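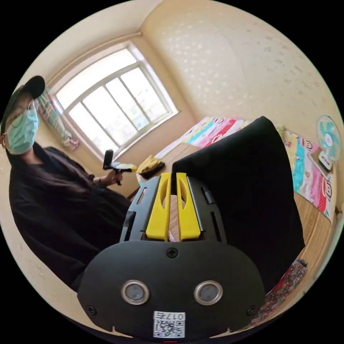 About the Sikstead Gripper Club

We are a student club that teaches robots to handle cloth. Members work at home with hand-held grippers, then meet online at 4 p.m. to go over the results. 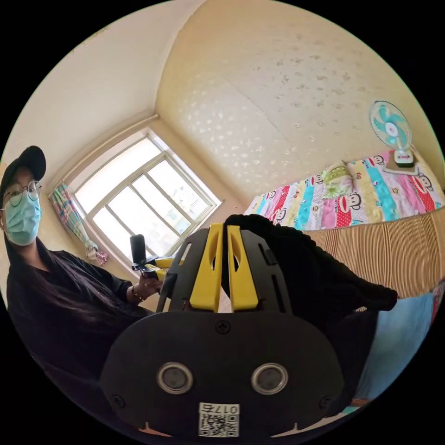
Ilham Badawi says new members should start slow and pick up one sock 20 times before trying a shirt.

Our current project, Zivach, covers folding and sorting laundry. The goal is 3000 recordings by December. 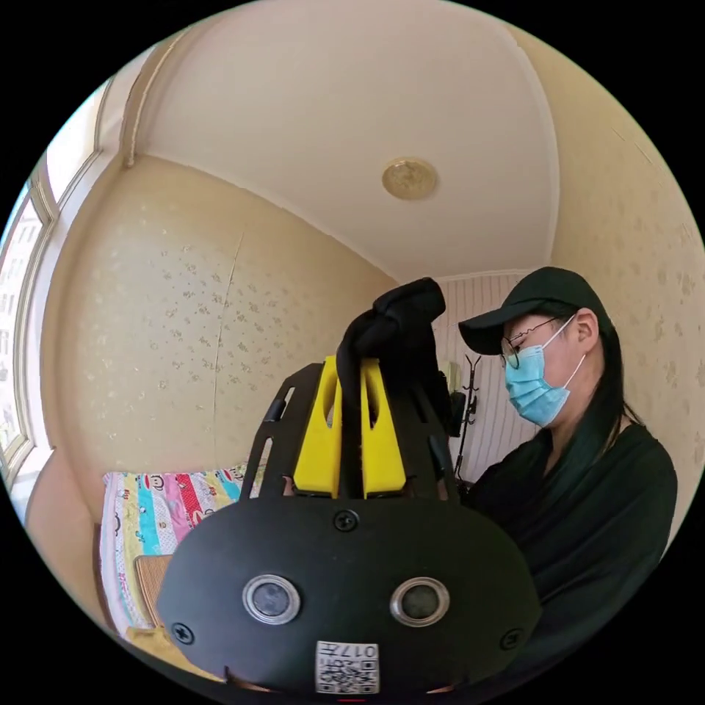
Do you need to know how to code? one parent wrote to ask. No. We teach that in the second term.

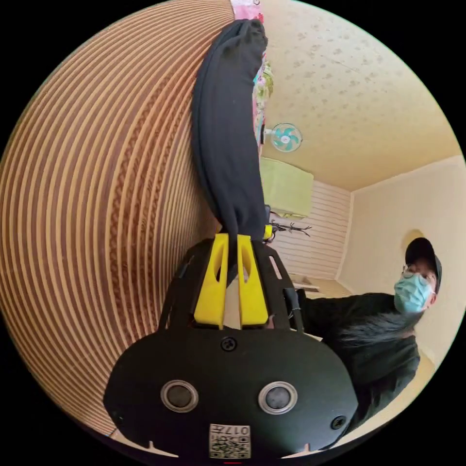
Joining

Open to all Sikstead students. Grippers are on loan from the club.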